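Room Care 1 – Course Handout
Unit 4: Making Up the Bed

Last updated: July
By the Room Care teaching team, Nokstead Training Center
Print this page | E-mail this page

Read this handout before Monday's practice session. It covers the bed only. Floors, windows and closets are in Unit 5, and bathrooms are in Unit 6.

4.1 What the unit covers

By the end of the unit you should be able to strip a bed, check the mattress, put on the bottom layers, lay a blanket straight without walking around the bed more than twice, and set the pillows and cushions. You will be checked on the finished bed and on the order you worked in. Speed is not graded until Unit 7.

The terms below are used in the rest of the course, and the supply room uses the same ones on its shelf labels.

Head: the end of the bed at the headboard.
Foot: the opposite end.
Drop: the part of a blanket or sheet that hangs below the top of the mattress.
Lead edge: the straight edge you line up first.
Sleeping pillow: a pillow with a plain case that gets changed with the sheets.
Dress cushion: a cushion that is there for looks. It comes off first and goes on last.

4.2 Stripping

Take off the dress cushions first and put them on a chair or a clean shelf. They do not go on the floor, even for a minute. If the room has no chair, use the top of your cart.

Next take off the sleeping pillows and remove the cases. Then fold the blanket toward the foot in thirds and lift it away in one piece. Dragging a blanket off by one corner pulls it across the floor, and it picks up whatever is there.

Sheets come off last. Loosen all four corners before you pull. Roll the sheets inward and put them straight into the bag. Do not shake them.

4.3 Checking the mattress

Look at the whole top surface and run your hand along the seams. On a white mattress small marks show up well, but only with the curtains open or the ceiling light on. Write down any mark larger than a coin, any loose stitching and any label that has come away. Use the Radebe log sheet in your folder, one line per bed.

Check the gap between the mattress and the headboard. Socks, chargers and pens end up there. On padded headboards, brush the fabric from top to bottom with the soft brush. If the top edge is shaped, follow the curve with the brush and do not press into it. Pale fabric should never be wiped with a wet cloth. Report stains and leave them alone.

4.4 Laying the blanket

Most students have trouble with this part, usually from trying to cover the whole bed at once. Work from one straight edge.

The practice blankets are 192 cm long and 145 cm wide. They are smaller than the ones you may have at home and will not reach the floor on every side. On the large bed, center the blanket across the width and accept a short drop.

Step 1. Set the folded blanket on the mattress at the foot, with the open edges toward the head.

Step 2. Find the lead edge. Hold it near both corners and draw it up the bed until it is where you want it. Check it against the headboard. If it runs at an angle, correct it now, before the rest is spread.

Step 3. Open out the side nearest you and smooth it from the middle outward. The far side can stay bunched up for the moment. Lift a trailing section clear of the mattress before you move it, so that the layers underneath stay flat.

The bed in the picture is at the stage between Steps 2 and 3. One stretch of the blue blanket is flat, with its upper edge straight but still on a diagonal, and the rest is in folds toward the right. The edge would have to be squared up before going on.
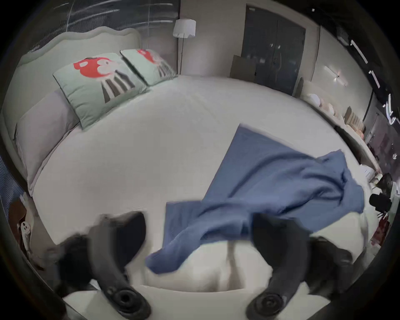
Step 4. Walk to the other side and open out the bunched part. Pull toward the corner, a little at a time, and keep one hand flat on the finished half so it does not follow.

Step 5. Go to the foot and look along the bed toward the headboard. Both drops should match by eye. Use a tape only if you are asked to.

4.5 Pillows and cushions

Sleeping pillows lie flat at the head with the open end of the case facing away from the door. Dress cushions lean against the headboard. A patterned cushion has a right way up, so look at the print before you set it down. Where there is a pair, stand them side by side with the pattern facing the foot of the bed and the same way up on both.

Do not chop the top of a cushion with your hand to make a dent. Some older guides still show this – we do not use it.

4.6 Common faults

Blanket on a slant. The lead edge was not checked in Step 2. Fold the blanket back to the middle and start that step again.

Ridge down the center. The two sides were smoothed toward each other. Smooth outward only.

Blanket slides off during Step 4. Too much of it was left hanging on one side. Bring the loose part up onto the mattress before you walk around.

Lint on a pale headboard. The blanket was shaken open against it. Unfold on the mattress and keep the fabric low.

4.7 Supplies and marking

Spare blankets are kept on the Cistov shelving in Room 429, second bay. Sign them out and bring them back folded in thirds. The soft brushes are in the Borkia boxes by the door – one brush per pair of students.

The unit is marked out of 100. Stripping and mattress check together carry 30, the blanket 45, pillows and cushions 15, and the log sheet 10. A missing log sheet loses the full 10 even if the bed is good.

For Unit 5, bring closed shoes and read the section on closet rails.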